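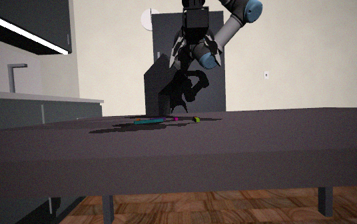

Hi! I'm looking for drivers. Thirty-two of them, to be exact, and if you own a gas or hybrid car and drive it to boring places like work and the grocery store, I'd love to hear from you.

I run the road testing side of a small outfit called Edis. We're a clean air group, and our current project is called Pridum. The idea is pretty simple. Every new car comes with a mileage number on the window sticker, and most of us have had that moment at the pump when we do the math and wonder who on earth ever got that number. I want to find out how big the gap is for regular people on regular roads, and whether it gets worse as a car gets older. That second part is the one I'm really excited about, and it's the reason we need folks who can stick with us for a while!

What you'd be doing

You plug a little logger into the port under your dashboard (I'll send instructions, it takes a couple of minutes) and then you drive the way you always drive. Please don't start babying the gas pedal on my account. Every time you fill up, you take a picture of your receipt and your odometer and send both in through our web form. We run the study for 77 days, beginning in February, so we'll catch some cold mornings and some nicer weather too.

Twice during the study I'll ask you to drive a set loop, once with the heat or air conditioning on and once with it off. The loop starts and ends at the Jerkard park-and-ride, goes out on the county highway, and comes back through downtown – so you get a bit of everything, including that left turn by the post office that takes forever. Plan on an hour and a half each time. You can bring a passenger if you like, but it has to be the same passenger both times, and tell me ahead so I can write it down.

Who I'm looking for

You're 21 or older with a valid license and current insurance. Your car is between one and nine model years old, runs on gas or is a regular hybrid, and hasn't had the engine or exhaust modified. You're the main driver, and you fill up at least twice a month. You live close enough to Jerkard that the loop isn't a road trip all by itself.

I already have plenty of small sedans, so if you drive a pickup, a minivan or one of the bigger SUVs, please, please write to me. Plug-in hybrids are a different animal and I can't take them this time, sorry. Same goes for diesels and anything used for deliveries or rideshare.

What you get

We pay $470 per driver. Half comes after your first set loop and the rest when you mail the logger back in the prepaid envelope. Gas for the two loops is on us, on top of that. You'll also get your own mileage report with your numbers next to the sticker figures, and I'm happy to go over it with you on the phone if you're into that kind of thing (I very much am).

About your privacy

The logger records speed, engine data and fuel use, and it does record location, so please think about whether you're okay with that before you apply. We cut off the first and last half mile of every trip before anyone looks at the data. Your name is kept in a separate file, and nothing goes to your insurer, your dealer or the company that built your car. You can quit whenever you want and keep any money you've already been paid.

How to apply

Fill out the short form on the Pridum page, or drop a note in the mail slot at our office, Room 508 in the Papadopoulos Building. I need your car's make, model, year, current mileage, and a sentence or two on where you usually drive. Applications are open through the end of December, and I'll get back to everybody by the middle of January, even if it's a no. If you have questions, the office phone is best after 4 p.m. – before that I'm usually out in a parking lot with somebody's hood up.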